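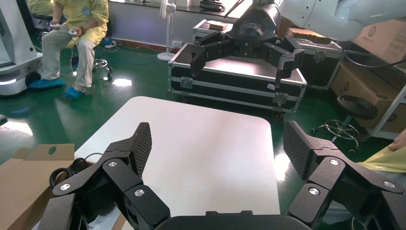

Caldeira Dúo
Puesto de teleoperación de dos brazos para la recogida de demostraciones

Referencia: CAL-D2
Fabricante: Soltness
Disponibilidad: bajo pedido, entregas a partir de septiembre

Descripción general

Caldeira Dúo es un puesto completo para grabar demostraciones de manipulación con dos brazos y convertirlas en datos de entrenamiento. Una persona maneja los brazos con dos mandos, uno en cada mano, y el sistema guarda de forma sincronizada el vídeo de las cámaras, la posición de las articulaciones, la apertura de las pinzas y las órdenes enviadas por el operador.

El puesto está pensado para laboratorios y equipos de ingeniería que ya tienen una política de aprendizaje por imitación en marcha, o que van a empezar una, y necesitan un volumen constante de episodios grabados siempre del mismo modo. No incluye software de entrenamiento. Los datos se entregan en un formato abierto y documentado que se puede leer desde las herramientas habituales.

Pinzas

Cada brazo lleva una pinza negra de dos dedos articulados. Las yemas tienen una superficie de agarre con textura fina de rombos, adecuada para cartón, plástico rígido, bolsas y piezas pequeñas de metal. Para vidrio liso o piezas pintadas se recomienda el juego de yemas de silicona (referencia CAL-Y4), que se vende aparte.

Las yemas son consumibles. Conviene revisarlas cada 500 episodios y cambiarlas en las dos pinzas a la vez: si una agarra mejor que la otra, los operadores compensan sin darse cuenta y esa corrección queda en los datos.

Cámaras

El puesto se suministra con una cámara de muñeca por brazo y una cámara fija de contexto. La cámara de muñeca va orientada hacia los dedos, de manera que la pinza queda siempre dentro del encuadre y el modelo puede relacionar la apertura con el objeto. El soporte tiene una sola posición de montaje y un pasador. Si se desmonta para limpiar, vuelve al mismo sitio sin necesidad de recalibrar.

Sobre la iluminación: las mesas blancas producen reflejos fuertes bajo luz de techo. La exposición se puede fijar por cámara desde el panel de configuración, y recomendamos hacerlo antes de la primera sesión y no tocarla hasta cerrar el lote.

Mandos y control

Los mandos son inalámbricos. Cada uno controla la posición y la orientación de una pinza, y el gatillo regula la apertura de forma continua. El botón lateral congela el brazo correspondiente para que el operador pueda recolocar la mano — muy útil en tareas largas, cuando la muñeca llega al límite de giro.

El operador puede trabajar sentado o de pie. En sesiones de más de una hora aconsejamos un taburete regulable, colocado a una distancia desde la que se vean las dos pinzas sin girar el tronco.

Una segunda persona puede ocuparse de devolver los objetos a su posición inicial entre episodios. Para eso existe el modo de pausa, que bloquea ambos brazos y desactiva los mandos hasta que se confirma desde el panel. Nadie debe entrar en la zona de trabajo con los brazos activos.

Grabación y revisión

Cada episodio se etiqueta al terminar como válido, fallido o dudoso. Los fallidos no se borran, se guardan en una carpeta aparte, y muchos equipos los aprovechan después para entrenar detectores de error. La interfaz permite añadir una frase de instrucción por episodio, en español, portugués o inglés.

El disco incluido tiene una capacidad de unos 3.000 episodios de duración media. Cuando queda poco espacio, el panel avisa y no deja abrir un lote nuevo.

Características

Brazos: 2
Pinzas: 2, de dos dedos
Cámaras: 2 de muñeca y 1 fija
Frecuencia de registro de articulaciones: 500 Hz
Almacenamiento interno: 8 TB, extraíble
Formato de salida: abierto, con esquema incluido
Parada de emergencia: 1 en panel y 1 de pedal

Contenido del suministro

Dos brazos con sus pinzas montadas
Dos mandos con base de carga
Tres cámaras con soportes y cables
Ordenador de grabación y disco extraíble
Panel de control con parada de emergencia
Pedal de parada
Plantilla de calibración
Manual de instalación en español

La mesa y los asientos no están incluidos.

Instalación

La puesta en marcha la realiza un técnico de Soltness en un día. El suelo debe ser firme y nivelado, y la toma de corriente no debe compartirse con otros equipos de potencia. Los cables sobrantes se recogen fuera del paso del operador.

La formación inicial dura una mañana y es para un máximo de 8 personas. La imparte Anderson Leite, responsable de puesta en marcha, y termina con la grabación de un lote de prueba de 40 episodios que se revisan en grupo.

Accesorios

CAL-Y4: juego de yemas de silicona
CAL-Y1: juego de yemas texturizadas de repuesto
CAL-C2: segunda cámara fija con trípode
CAL-D8: disco extraíble adicional
Sitden: programa de revisión de episodios por lotes, licencia anual

Garantía y soporte

Dos años para brazos, pinzas y panel. Un año para mandos y cámaras. Las yemas no están cubiertas. El soporte remoto atiende de 9:00 a 17:00.

Para presupuestos y plazos, escriba a Ivone Guimarães, del departamento comercial, a través del formulario de contacto. Indique el tipo de tarea que quiere grabar y las medidas de la mesa que va a utilizar.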